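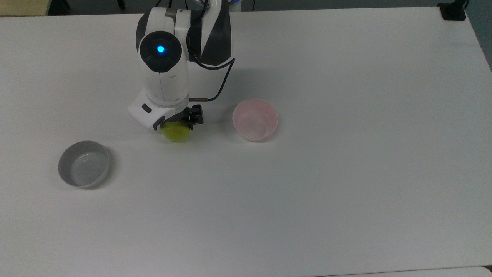
The Residence at Kerano maintained a common table, and the rules governing it occupied a full page of the resident handbook. Meals were served at it, letters were written at it, and no article was to be left on it after nine in the evening. Halyna Prokopenko, who had been appointed Deputy Registrar in August, was therefore obliged to open a file when she came down one night and found two plastic bowls on the white tabletop, a pale pink one and a gray one, together with a small yellow-green ball. She entered them under Articles Unclaimed, reference 808, and returned to her office to draft the notice.

The notice was posted at seven the following morning. It requested that the owner or owners of the articles present themselves at the Registry, with proof of ownership where available. It was signed, stamped, and initialed by the Registrar, Mr. Demchenko, who had not read it.

The first claimant was Orysia Fedoruk of the upper floor. She stated that the pink bowl had come with her from her mother's house and that she had used it for cherries. Asked for proof, she replied that she could describe the taste of the cherries. This was recorded.

The second claimant was Alcides Honorato, formerly of the Clellora ferry office. He made no claim to either bowl. He wished to be considered in the matter of the ball, which he believed to have belonged to a dog named Hrytsenko, now deceased. The Deputy Registrar inquired whether the dog had been a registered resident. Mr. Honorato said that it had slept outside Room 77 for most of its life and had never received a letter.

The gray bowl drew no claimant. Under the handbook it would pass to the general kitchen at the close of the month, where there were already 200 bowls of one kind and another.

Miss Prokopenko prepared her findings that evening. The pink bowl was released to Mrs. Fedoruk on the strength of her statement. With respect to the ball, the handbook made no provision for animals, and she read the relevant page twice before writing that the article was to be held in trust by Mr. Honorato on behalf of the late Hrytsenko, such trust to be reviewed at his convenience.

Mr. Demchenko initialed the findings at a quarter past eight. He paused at the final line and asked whether Hrytsenko had been the old gentleman with the cane.

"No, sir," said Miss Prokopenko. "The other one."

He nodded, said that he had always been very quiet on the stairs, and passed the file back to her for storage.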